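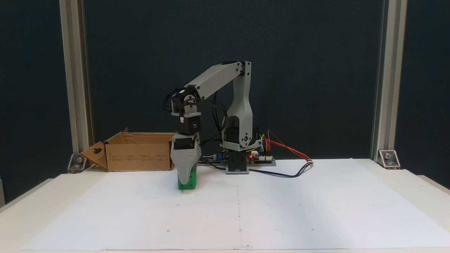 The arm with the green block in its gripper, over the paper.

Smoothing out jerky moves in Stilow
by Barbara Krawczyk, 13/07/2019

Hello again, and thank you for all the kind notes on my February page! So many of you wrote in about shaky wrists that I thought we'd go through the motion settings together, nice and slowly.

Open the Stilow config file and find the line called step_rate. Mine came set to 308, and I brought it down to 60, which suits little servos like these much better. Save it, then restart the controller.

Next, set ramp_time to 2 seconds. Try a short move with the gripper empty first, keeping a hand near the power switch (I always do, even now).

If the wrist still shivers as it comes to a stop, lower step_rate to 57 and run the same move again. Change one setting at a time, please, or you'll be hunting all evening like I was!

Once you're happy, save the profile under a new name so your old one stays put.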